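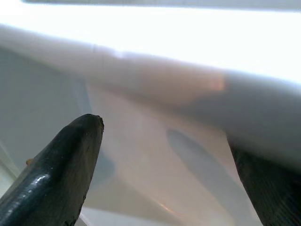
Reading time: 7 minutes

Speaker notes: the open day at Namex, and what we took from it
11 July talk, main room. Slides are numbered in the deck. Pause where marked.

Slide 1. Opening

Good morning. Thank you for coming in at this hour. I am going to talk for twenty minutes or so about a visit to the Namex site at Hodska, where they opened their handling lab for a day in April. I went with two colleagues from our packing side. We were there from ten until four, with a break for lunch.

I am not selling anything. We have not bought a robot. We may do, and I will come to that near the end.

(If the clicker fails, the space bar on the lectern laptop works.)

Slide 2. Why we went

We pack moulded white goods for bathrooms and kitchens. Bowls, tubs, trays. Most of it is light, most of it is smooth and nearly all of it marks easily. A scuff on a white rim is a return. We have looked at automation twice before and dropped it both times, once over cost and once over damage.

Namex wrote to firms like ours and said they were working on pale, curved, shiny parts, and would we like to see how far they had got. The letter was plain about it being early work. That was the reason I said yes.

Slide 3. The place

The building is an old seed warehouse on the edge of Hodska. Parking is at the back. You sign in, you get a visitor badge and a pair of safety glasses, and you wait in a corridor with a coffee machine that only takes coins.

There were 60 visitors on the day, split into groups. Our group had people from a dairy, a hospital laundry and a firm that makes plant pots. The mix was useful. The laundry people asked about hygiene all day and the plant pot people asked about price.

Slide 4. How the day was laid out

Morning: a short talk, then three stations. Afternoon: a longer session at one station of your choice, then questions.

The three stations were sorting, tending a press, and close handling. The project behind the third one is called Catacutan. I asked where the name came from and got three different answers, so I will leave it there.

We chose close handling for the afternoon. The rest of this talk is mostly about that.

Slide 5. Sorting and press tending, briefly

Sorting was a conveyor and an arm taking mixed parts off it into bins. It was quick and it was tidy. It is also something you can buy from several places now, and it does not help us much, as our parts arrive already sorted.

The press station was better than I expected. The arm waited for the press to open, reached in, took the part and put it on a rack. What I liked was the guard. You could see through it, it opened without a tool, and the arm stopped the moment it did. Our maintenance people will care about that more than anything else I say today.

(Do not spend long on this slide. Move on by minute six.)

Slide 6. Close handling: the wrist view

Put the opening picture back up for this one and leave it up.

The Catacutan arm carries a small camera at the wrist, looking past its two fingers. They had this view on a monitor next to the cell, and we spent a good part of the afternoon watching it. You have a dark finger at each side and a white curved surface filling most of what lies beyond them.

I would like you to look at how little there is to go on. The white surface runs from one side to the other, and towards the top it goes so bright that the detail is lost. Lower down there is some soft grey shading, and between the fingers a grey oval shadow with blurry edges. Ask people what the object is and they will say a basin, or a tub, or some sort of plastic container. I would not argue with any of those.

(Pause. Let them look. Someone will call out a guess, and that is fine.)

Slide 7. White on white

So this is the first problem, and it is our problem too. A white part against a pale background under strong light gives a camera very few edges. A person copes by moving their head, or by touching the thing. The arm has to do something similar.

The engineers described two approaches. One is to turn the light down, or move it to one side, so that the curve throws a shadow you can use. The other is to come in slowly and let the fingers feel for contact. They do both. They were open that the lighting had been the harder of the two to get right, and that they had changed the lamps several times since the winter.

Reflections are part of the same trouble. There is a pinkish-orange patch on the white, a little right of the middle, and a faint orange streak near the bottom. A small patch of warm colour can be read by the software as a mark on the part, or as a different part altogether. Anyone here who has tried to inspect glossy goods by camera will know this already.

Slide 8. Fingers

Second problem. Look at the left finger. It is smooth and glossy along its side, with a bright streak of light down it, and then at the tip the edge is rough and looks chipped or worn.

I asked about finger wear in general. The answer was that tips are treated as a consumable. They are checked at the start of each shift and swapped when the edge goes. The swap is two screws and takes a few minutes. They keep a drawer of spares.

For us that matters in two ways. A rough edge against a soft white rim is a scratch waiting to happen, so the check would have to be done properly and signed for. And the spares are a running cost which did not appear on the first price sheet we were given. Ask about it early if you go.

Slide 9. What we saw it do

In the afternoon session the arm was asked to find a rim, close on it, lift the part a short way and put it down again. The staff kept a tally on a whiteboard by the cell. By the time we left, the board said 211 tries, of which 165 were marked as good. The remainder were mostly stops. The arm reached in, was not sure of its grip and backed out.

I would say two things about those figures. The first is that a stop is not a drop. We saw one part slip in the whole session, and it slid back on to the bench without harm. The second is that a stop still costs time. On our line, a stop every few parts would mean a person standing next to it, and then we may as well have the person do the packing.

(Expect a question here about speed. The answer is that it was slower than a trained packer. They did not claim anything else.)

Slide 10. Talking to the operators

This was the best half hour of the day. Namex let us speak to the people who run the cell without a manager present. They were matter-of-fact about it. They said the first weeks were dull and full of resets. They said the newer software was better at knowing when to give up. One of them said the most useful thing anyone had done was to fit a blind on the window, so that the afternoon sun stopped moving across the bench.

We have skylights over the packing hall. I wrote that down and underlined it.

Slide 11. Cost and terms

I cannot show you the price sheet, but I can tell you how it is built. There is a hire charge by the month, a set-up charge, and a charge for parts. Training for two operators is included. Extra training is not. The minimum term is a year, which I think is long for something at this stage, and I told them so.

There is a cheaper route through a shared workshop at Drimamgate, where you can book time on a similar cell and bring your own parts. You pay by the day. You take 200 parts of one type, all the same colour, and they give you a written record of every try.

Slide 12. What we are going to do

We have booked two days at Drimamgate for the autumn. We will take our shallow white tray and nothing else. I was tempted to take the whole range, and my colleagues talked me out of it.

Before then we need to do some work at home. We will measure the light on the packing bench in the morning and again in the afternoon. We will write down what counts as a mark and what does not, with samples, because at present that depends on who is on shift. And we will ask the packers which parts they would be glad to hand over. I suspect it will be the heavy tubs.

Slide 13. If you are thinking of going

Namex plan to hold another day next spring. Some practical points.

Take a part with you. They will not always run it, but they will hold it up to the camera and tell you what they think.
Wear flat shoes. The floor is concrete and there is nowhere to sit at the stations.
Stand by the monitor for at least one full run – watching the arm from outside tells you much less.
Ask to see the spares drawer.
Bring coins for the coffee.

Slide 14. Questions

Ten minutes. Repeat each question into the microphone, the back rows cannot hear the floor. If anyone asks about jobs, say what we told our own staff: no posts are tied to the trial, and the packers will see the Drimamgate results before any decision is made. Handouts are on the table by the door.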